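Teaching the planner to wait

September 27, 2018
By the Dirklow staff
Last updated: September 27
3 min read

The lead software engineer at Sileck spends most of the week on a planner called Gebru, and most of that time on timing. Gebru takes recorded hand motions and turns them into arm trajectories. It went into use at the Skillton site with 17 recorded tasks and now handles 209.

"The geometry was fine early on," the engineer said. "What hurt us was clocks. The pose came in on one clock and the finger width on another, and the planner closed the fingers before the arm got there."

The fix took 8 weeks. Each stream is now stamped when it arrives, and the planner throws out any segment where the marker track drops. It used to fill in the gap with a guess.

"People wanted the guess kept, because it saved data," the engineer said. "I looked at 500 of those segments. A lot of them bent in ways no hand moves."

Perception runs as a separate process and can be restarted without stopping a recording. The engineer wrote a small replay tool for it, which shows the pose and the finger opening on a single timeline. Operators asked for a way to flag a bad take themselves, and that is due in October.

Two-handed tasks are still the weak spot. Gebru plans each arm alone and then checks for collisions, so one arm often stops and waits for the other.

"It's slow," the engineer said. "I'd like to plan them together, but the search gets big fast."
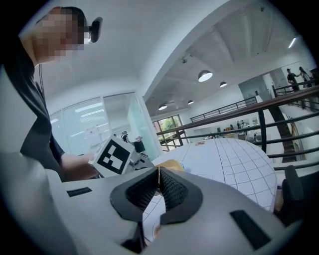

Hand-held grippers in use at a white table, one with a square marker on its housing.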